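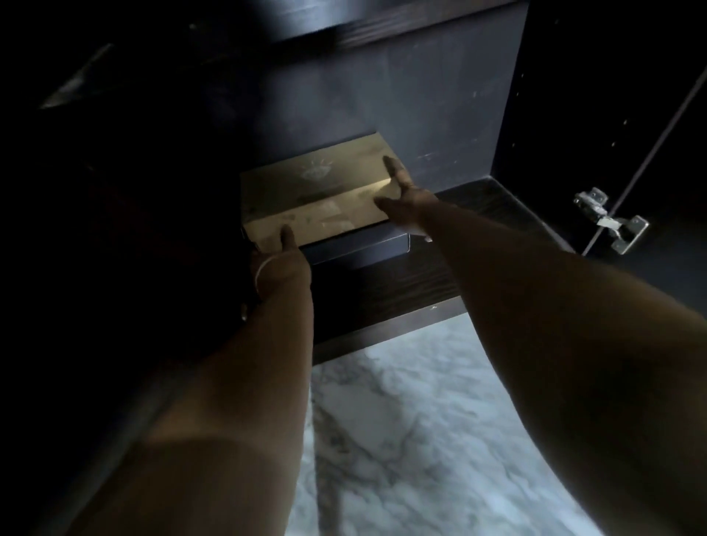

Ranger ses placards sans y passer le week-end

Chaque année au mois d'août, quand la maison est calme et que les volets restent tirés jusqu'à 17 heures, je m'attaque à mes placards. C'est devenu une sorte de rendez-vous avec moi-même, et je vous avoue que j'y prends plaisir (mes enfants trouvent ça très drôle). Vous avez été nombreux à me demander comment je m'y prenais, alors je vous livre tout en vrac, avec les petites manies que j'ai attrapées au fil du temps.

Commencer petit

Choisissez un seul meuble, et même une seule étagère si vous êtes fatigué. Ma voisine Emília Urban, qui est bien plus courageuse que moi, vide toute la pièce d'un coup, et elle se retrouve le soir à enjamber des piles de nappes pour atteindre son lit. Moi, je préfère finir ce que j'ai commencé, boire mon thé et reprendre le lendemain.

Sortez tout, posez sur un drap propre, et passez d'abord l'aspirateur avec le petit embout plat. Ensuite seulement le chiffon. Si vous mouillez la poussière, vous fabriquez de la pâte grise qui se loge dans les angles, et il faut aller la chercher au coton-tige.

Nettoyer l'intérieur des meubles foncés

Les bois sombres montrent tout : les traces de doigts, les auréoles, le moindre coup de chiffon trop mouillé. Je prends de l'eau tiède, quelques gouttes de savon noir, une microfibre très bien essorée, et je frotte dans le sens du fil. On essuie aussitôt avec un linge sec. Laissez les portes ouvertes 4 heures au moins avant de remettre quoi que ce soit, davantage s'il fait humide.

Pour une odeur de renfermé, une coupelle de bicarbonate laissée toute une nuit fait déjà beaucoup. J'ai essayé aussi le marc de café bien séché, ça marche, mais gare à celui qui la renverse -- je parle d'expérience !

Les boîtes en carton

Ah, les boîtes ! J'ai longtemps gardé toutes celles qui étaient jolies, au cas où. Maintenant je ne garde que les plates et rigides, avec un couvercle qui tient bien. Elles glissent sous une pile de pulls, elles se rangent côte à côte, et on y met les photos, les gants, les patrons de couture, les guirlandes de Noël.

Pour les marques sur un carton un peu brillant, essayez une gomme blanche toute propre, sans appuyer, en petits ronds. Si la trace résiste, un peu de mie de pain frais roulée en boule (c'est le truc de Jozefína Jelínek, qui relie des livres et s'y connaît en papier). Jamais d'eau, le carton gondole et ne revient pas.

Écrivez le contenu sur le petit côté, celui qu'on voit quand la boîte est rangée. Au crayon de papier, bien gras, pour pouvoir changer d'avis. Et prenez toujours une boîte large à deux mains, par les côtés, surtout si elle est en hauteur : un couvercle soulevé par mégarde, et ce sont toutes les photos du mariage qui partent sous le buffet.

Les étagères qui plient

Si vos planches font le ventre, retournez-les, tout simplement. Il suffit souvent d'enlever les taquets, de mettre le dessous dessus, et le poids du linge les redresse petit à petit. Pour une étagère très large, ajoutez un tasseau au fond, vissé au mur si vous le pouvez. Le lourd va en bas, et contre les montants plutôt qu'au milieu.

Contre les mites

Lavande, cèdre, copeaux, tout cela sent bon et il faut le renouveler plus souvent qu'on ne le croit. Poncez légèrement vos blocs de cèdre deux fois par an, le parfum remonte tout de suite. Mais le vrai remède, c'est de ranger les lainages propres. Pour une pièce douteuse, enfermez-la dans un sac et laissez-la plusieurs jours au congélateur, entre les petits pois et la glace à la vanille.

Un dernier mot sur les produits : je n'achète presque plus rien. Une lectrice m'a demandé ce que je pensais des sachets absorbeurs Clasholm, je ne les ai pas essayés, si quelqu'un les connaît, racontez-moi en commentaire. La prochaine fois, je vous parlerai du placard sous l'évier, et là, il faudra des gants.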